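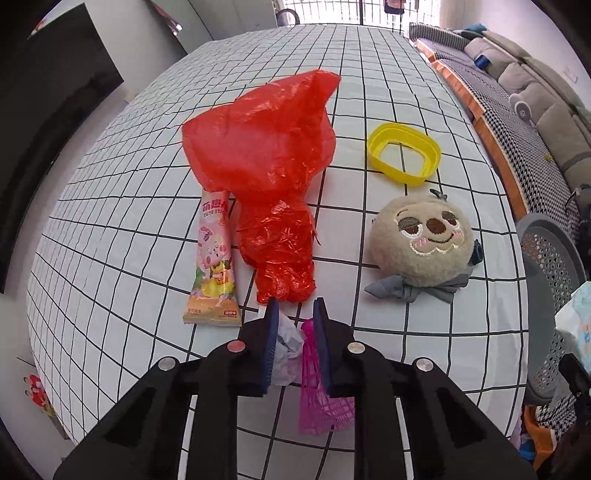 Núcleo de Ensaios de Manipulação – Oficina de Naltomwood

Conselhos de bancada: comparação de pinças manuais sobre uma mesa doméstica

A presente página reúne as recomendações do Núcleo para quem pretenda comparar pinças manuais de dois dedos fora do laboratório, numa mesa de sala ou de cozinha, com objetos de uso corrente. Substitui a folha distribuída em março, que tratava apenas da montagem da câmara. As indicações aplicam-se aos dois modelos disponíveis para requisição, Avatlow e Arkano, e ao módulo de câmara Vasseur, que pode ser fixado a qualquer deles.

Preparação da mesa

Retire-se da mesa tudo o que não possa cair ao chão sem prejuízo. Os ensaios de arrumação implicam sempre algum arrastamento, e uma pinça manual com as articulações abertas ocupa mais largura do que parece a quem a segura pelo punho.

Recomenda-se uma toalha com quadrícula fina, de linhas escuras sobre fundo branco. As linhas servem de referência para repor os objetos entre duas tentativas e permitem verificar de imediato se a lente está a curvar a imagem mais de um lado do que do outro. Com uma lente muito aberta, as linhas arqueiam para fora junto às margens laterais; é o comportamento esperado e não deve ser corrigido durante a captação. Se o arqueamento for visivelmente desigual, convém desmontar o módulo e voltar a assentá-lo na base.

A toalha deve ficar bem esticada. Uma prega debaixo de um saco leve levanta o saco, e os dedos passam a entrar por baixo dele com uma facilidade que a mesa nua não daria. Nas mesas compridas, prenda-se a toalha com molas nas duas cabeceiras. Fita adesiva só em tampos envernizados há muito tempo.

Luz e janelas

Uma janela clara ao fundo da mesa é a situação mais comum nas casas e também a mais incómoda para a câmara. O ajuste automático do módulo Vasseur reage à zona mais luminosa e escurece as peças próximas dos dedos, sobretudo quando os próprios dedos são pretos. Há três formas de contornar o problema, por ordem de preferência do Núcleo: fixar a exposição com a pinça apontada ao centro da mesa; mudar o operador para a cabeceira oposta; fechar parcialmente o estore. A última altera a luz de toda a sala e obriga a repetir as tentativas já feitas.

Os plásticos translúcidos e brilhantes merecem atenção à parte. Um saco vermelho com rugas vivas devolve reflexos que mudam a cada centímetro de deslocação da câmara, e o contorno do objeto embrulhado pode perder-se por completo. Não se deve trocar o saco por outro mais baço no meio de uma série. Se o reflexo impedir a leitura, anote-se a tentativa como ilegível e prossiga-se.

Escolha dos objetos

Uma boa mesa de comparação mistura materiais que cedem de maneira diferente. Quem organiza a sua própria coleção deve incluir, pelo menos, um objeto de cada um dos grupos seguintes.

Películas e sacos. O saco de plástico solto em cima e apertado em baixo, em volta de um conteúdo volumoso, é dos objetos mais úteis que se podem pôr na mesa. A parte superior, tufada, deixa-se agarrar por quase qualquer dedo; a parte inferior exige abertura. Registe-se sempre por onde foi tentada a preensão, pois os resultados das duas zonas não são comparáveis entre si.

Redes. Uma rede de malha aberta, reunida numa ponta compacta, deve ser pegada por essa ponta. As nervuras das almofadas prendem-se com facilidade nos fios quando a pinça entra pela zona aberta. Nesse caso, abram-se os dedos até ao fim do curso antes de recuar, e nunca se puxe com a pinça fechada.

Papel amarrotado. Um pedaço de papel ou de lenço branco, já vincado, dá boa indicação da folga entre as pontas. Na aproximação, tende a ficar parcialmente escondido por um dos dedos – facto que o operador sente pouco e a câmara regista muito.

Embalagens estreitas. Os pacotes compridos de guloseimas têm uma vantagem sobre as caixas: a borda plana e selada obriga a pinça a fechar por completo. Coloque-se o pacote com uma extremidade debaixo de outro objeto, como sucede numa mesa real. A tarefa passa então a ser retirar o pacote sem deslocar o que está por cima.

Peluches. Escolham-se peças pequenas e redondas, com alguma saliência cosida, um laço ou uma presilha. O Núcleo pontua a preensão pelo corpo e a preensão pela saliência em colunas distintas.

Aros e molduras rígidas. Um aro de plástico de contorno retangular arredondado, com rebordo levantado, serve para testar a pega por dentro e por fora. As pinças com ponta afilada têm aqui vantagem na entrada. A pega por dentro faz-se abrindo os dedos contra o rebordo e deve ser ensaiada devagar nas primeiras vezes.

Recipiente de destino. Qualquer cesto de plástico com lateral perfurada é adequado, desde que fique sempre do mesmo lado da mesa durante a série. A borda do cesto deve estar livre de embalagens encostadas.

Peso máximo admitido por objeto: 330 g. Acima deste valor, as almofadas dos dois modelos começam a ceder lateralmente e a comparação deixa de ter interesse.

Diferenças práticas entre os dois modelos

O Avatlow fecha com menos esforço no gatilho e cansa menos a mão em sessões longas. As almofadas nervuradas chegam até perto da ponta, o que favorece as películas e o papel. Em contrapartida, os braços exteriores abrem muito para os lados e tocam com frequência nos objetos vizinhos quando a mesa está cheia. Recomenda-se deixar uma mão travessa livre de cada lado do objeto pretendido.

O Arkano é mais estreito e entra melhor em cestos e entre volumes juntos. A ponta tem uma folga de 2 mm com o gatilho no fim do curso, suficiente para perder um pacote vazio pela borda selada. A folga corrige-se com o calço fornecido na caixa; o calço deve permanecer montado durante toda a série ou não ser montado de todo.

Com objetos rígidos, o Núcleo não encontrou diferença que justifique preferir um ao outro. Com redes, o Arkano solta-se melhor. Com sacos tufados, a preferência dos operadores dividiu-se e continua dividida.

Condução de uma série

Cada série compreende 5 tentativas por objeto e por pinça, com o mesmo operador. A troca de pinça faz-se entre objetos e não entre tentativas.

Antes de iniciar, abra-se e feche-se a pinça em vazio, à frente da lente, e confirme-se que ambos os dedos se mantêm na parte inferior da imagem e que nenhum deles tapa a zona central. Os cantos escuros e arredondados são próprios da lente e não constituem defeito.

A aproximação deve ser feita a direito, com o punho baixo. Muitos operadores inclinam a mão nos últimos centímetros para verem melhor o objeto com os próprios olhos. A inclinação altera o ângulo dos dedos e torna o registo difícil de comparar com os restantes. Quem sentir essa necessidade deve trabalhar a partir do monitor.

Considera-se concluída a tentativa quando o objeto é largado dentro do recipiente e os dedos voltam a abrir. Se o objeto cair na toalha, a tentativa é anotada como queda, mesmo que seja recuperado logo de seguida. Se cair ao chão, o objeto é limpo e reposto antes de continuar.

Havendo duas pinças sobre a mesma mesa, a que não está em uso fica pousada na margem, com os dedos fechados e virados para fora. Não deve ser colocada em cima do recipiente.

O que está em redor da mesa

Numa casa habitada não se pretende retirar o mobiliário. Sofás, almofadas, roupa pendurada junto à janela e peças decorativas podem permanecer onde estão, e o Núcleo prefere até que permaneçam, visto que as comparações feitas apenas em fundo liso deram pouca informação sobre o uso corrente. Pede-se somente que não mudem de sítio a meio de uma série. Os ecrãs de grande dimensão devem estar desligados. Documentos, fotografias de família e correspondência são retirados antes de ligar a câmara.

Limpeza e conservação

As almofadas nervuradas limpam-se com pano humedecido em água e uma gota de detergente neutro, no sentido das nervuras. Não se utilize álcool. O pelo dos peluches acumula-se entre as nervuras e reduz a aderência ao plástico de forma muito marcada; uma escova de dentes macia resolve o problema em poucos segundos. Nas séries mistas, os peluches ficam para o fim.

Os eixos das articulações inspecionam-se a cada 1000 fechos. Verifique-se se as tampas metálicas estão bem assentes e se algum dos braços apresenta jogo para os lados. As tampas não são todas da mesma cor e a cor não indica o aperto. Uma tampa que rode com a unha deve ser comunicada à Oficina; não se aperte com alicate.

Os vãos alongados dos braços exteriores retêm migalhas quando se trabalha com embalagens de alimentos. Sopre-se com pera de borracha e evite-se o ar comprimido, que empurra os resíduos para dentro dos eixos.

A toalha lava-se a baixa temperatura e seca-se estendida. As que encolheram de forma irregular, com a quadrícula torta, podem continuar a servir de proteção do tampo, mas não para registo.

Requisição e devolução

As pinças, o módulo Vasseur e as toalhas quadriculadas levantam-se no balcão da Oficina de Naltomwood, mediante preenchimento da ficha de empréstimo. Os objetos de ensaio são da responsabilidade de quem requisita. Na devolução, entregue-se a pinça com os dedos abertos, o calço na respetiva bolsa e a folha de registo preenchida, incluindo as tentativas ilegíveis e as quedas.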